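2018-12-08

# Preparing Hand-Held Gripper Demonstrations for the Herisska Training Set

This guide sets out the procedure used at the Gurnasari laboratory to record, check and prepare demonstrations of household tasks for policy training. It applies to the dishwasher task, in which plates are moved between a rack and a counter. It assumes that the reader has a calibrated Custon hand-held gripper and access to the Sison processing tools.

## Before recording

Charge the gripper and clear its storage. Confirm that the clock on the gripper agrees with the clock on the recording computer; a disagreement of more than 2 milliseconds must be corrected before any episode is recorded.

Wipe the lens. Open and close the fingers fully three times while recording, and save this as the calibration clip for the session. Sessions without a calibration clip cannot be used, as the finger width is recovered from it.

Load the rack with plates of more than one color. In our November trials, policies trained on plates of a single color failed often when a second color was introduced, even where the shapes were identical.

## Recording an episode

1. Begin with the gripper at rest above the counter, fingers open.
2. Start the recording and hold still for one second.
3. Carry out one transfer at an even pace. Do not stop to adjust a plate once it has left the rack.
4. Return to the rest position and stop the recording.

Each operator records 8 episodes and then rests. Longer runs gave hurried motion toward the end, and the later episodes were rejected more often at review.

Change the order of the plates between runs. Operators tend to work from the front of the rack to the back, and a policy will learn that habit along with the task.

## Checking the episodes

Run the Sison import on the session folder. It aligns the video with the motion track and marks any episode in which tracking was lost. Tracking is most often lost when the camera is close to a large, smooth surface. A plate that fills half of the view offers few points to follow, and glare on the glaze reduces them further. 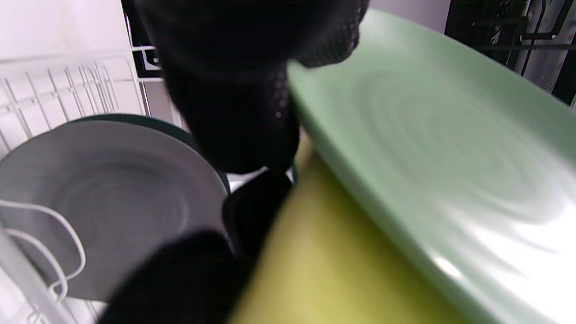 Episodes marked by the import should be opened and viewed in full before they are removed. A short loss can be repaired from the inertial data if the track is good on both sides of the gap. Where the gap is longer than 600 milliseconds, reject the episode. Do not fill it by hand - the repaired path will look smooth but the finger positions will be wrong.

Review should also note close contact between neighboring plates, since these grasps are the hardest to learn. Tag them "crowded" in the episode sheet. The tag is used later to balance the batches.

## Building the training set

After review, the current Herisska set holds 1,863 accepted episodes. Split by session and never by episode. Episodes from one session share lighting and rack position, and a split that divides them will report a success rate that the robot does not reach.

Sample crowded episodes at twice their natural rate. In our comparison this improved first-attempt grasps in a full rack and made no measurable difference in a sparse one. Higher rates were tried and are not recommended - the policy became slow in approaching plates that stood alone.

Store the split file with the trained policy, together with the version of the import tool. Results submitted without both files will be returned to the operator.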